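Deposit Returns: What Changes in August

The Ploltevden depot moves to the revised container schedule in August. Members who bring back drink containers through the Keseo or Berge collection points should read the sorting rules again before their next drop-off, as several classes have been merged and one has been split.

Intake for the last quarter was 2,605 containers. Of these, 896 were plastic bottles, and 607 of the plastic bottles were accepted at first inspection. The remainder went to the manual bench. The most common fault was a missing or unreadable label, followed by crushing and by residual liquid.

Labels

The reader at intake needs the printed label attached to the bottle. Do not soak, peel, or tape over it. Fine print and nutrition tables have no effect on the reading, but a torn code patch sends the container to the bench. Shrink sleeves must stay on, even where the bottle underneath is a different color.

Small shaped bottles with ribbed or rounded bodies are now in Class 2, together with straight-sided bottles of the same volume. The separate bin for shaped bottles has been withdrawn at both collection points.

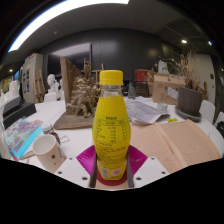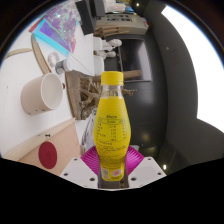
Caps

Caps stay on. Under the old schedule they were collected loose, and small caps fell through the screen at the Drever sorting line. Empty the bottle, let it drain, and screw the cap back on by hand. Bottles without caps are still accepted at full deposit.

Color

Color sorting is done at Drever and does not need to be done at home. Clear and tinted plastic can go in the same sack. Opaque white plastic is the exception and has its own sack, marked with a gray band. Judge by the plastic only. A clear bottle that held a colored drink counts as clear once it is empty.

Sacks and limits

Each sack holds up to 100 containers. Overfilled sacks cannot be sealed and will be returned unprocessed. Tie the neck with the numbered strip supplied and keep the stub until the credit shows on your account. Credits are posted after the sack has been counted at the depot, so the date on your statement will be later than the drop-off date.

Glass is unchanged and goes in crates. Cartons are not part of the scheme.

The Berge point closes at 4 p.m. through August while the floor is resurfaced. Keseo keeps its usual hours. Replacement strips are available at either counter.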